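Section 6: First start of the timing loop kit

Read all of it once before you touch anything. Takes a few minutes, saves a session.

What you need
Flornar decoder box
Plandine loop wire (600 cm coil, in the clear bag)
Two transponders, one per car
Laptop with Vutell Timing installed
Gaffer tape, tire chalk, a knife

Not included: power strip, track tape for damp asphalt. Bring your own.

6.1 Laying the loop

1. Pick the line. Straight piece of track, cars at steady speed. Not in the braking zone.
2. Sweep it. Grit under the wire will cut the jacket.
3. Chalk two lines across the track, 40 cm apart. Check the gap at both ends and in the middle.
4. Run the wire out along the first line, turn, come back along the second. Keep it flat. No twists.
5. Tape down every corner first, then the long runs. Press with your heel.
6. Solder the 470 ohm resistor across the far end. Other side of the track from the decoder. Heat shrink over it.

CAUTION: Never lay the loop on a live track. Get the all clear from race control, by radio, and have it repeated back to you.

Note: On permanent circuits you can saw a slot and bury the wire. See the track owner first. Slot depth is in the Wu install sheet that comes with the sealant.

6.2 Decoder

1. Put the decoder behind the barrier, on something dry. A crate works.
2. Plug in the loop lead. Push untill it clicks.
3. Plug in the network cable. Then power. In that order.
4. Wait for the green light. Blinking amber means no loop found, go back to 6.1 and check the resistor and both joints.
5. Solid red: pull the power, count to ten, try again. Still red, box goes back to the dealer.

Keep the loop lead away from generator cables. If they have to cross, cross at a right angle.
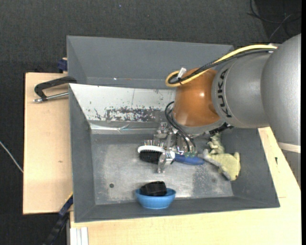
Fig. 6. Robot arm with gripper over gray bin.

6.3 Transponders

1. Charge overnight before first use. Light goes off when full.
2. Mount low, same spot on both cars. Clear view of the ground, no carbon or metal underneath.
3. Use the clip and the safety pin. Tape is not a mount.
4. Write down which number is on which car. Do it now. Swapped transponders are the most common call we get, and there is no fix after the flag exept retyping the results by hand.

CAUTION: Keep clear of exhaust and brake ducts. Heat kills the battery and a swollen battery must come out of the car right away.

6.4 Software

1. Open Vutell Timing. New event. Name it, pick practice, qualifying or race.
2. Settings, Decoder, Search. Yours shows up by serial number. Click Connect.
3. Enter both transponder numbers under Entries. Car number, driver, class.
4. Set minimum lap time. Start with half your expected lap. Stops double hits when a car crawls over the loop.
5. Set the clock from the decoder, not from the laptop.
6. Walk a transponder over the loop. One beep, one line on the screen. Two lines, your gap is off or the minimum lap is too low.
7. Send one car out for three laps at low speed. Compare with a hand stopwatch. A tenth or two of difference is your thumb.

Note: Practice mode does not save unless Autosave is ticked. It's off after a fresh install.

6.5 Packing up

Power off first, then network, then loop. Peel tape slowly, wire in one hand. Coil it loose, never around your elbow. Wipe connectors, caps on. Wet wire goes home outside the bag.

Export results before closing the event. File, Export, CSV. Copy to a stick.

Revised May 22, 2024. Replaces the April sheet, throw that one out, steps 3 and 4 of the loop section were swapped.

Next: Section 7, Pit lane loop and speed limits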